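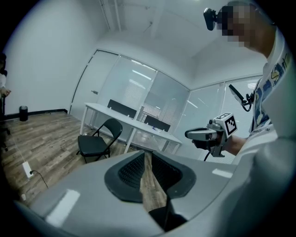

Gadlow depot to close for drainage works

Briteo will close its Gadlow parcel depot for 10 days in March while contractor Thiele replaces 329 metres of surface drain beneath the loading yard. Parcels for nearly 700 addresses will be routed through Girnado — delivery days are unchanged.

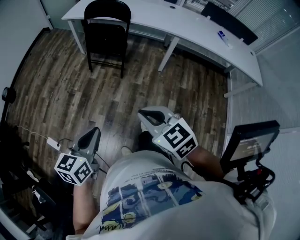 CUSTOMER NOTICES

Collections booked at Gadlow move to the Girnado counter, open until 3 pm. Proof of address is required. Reference numbers already issued remain valid.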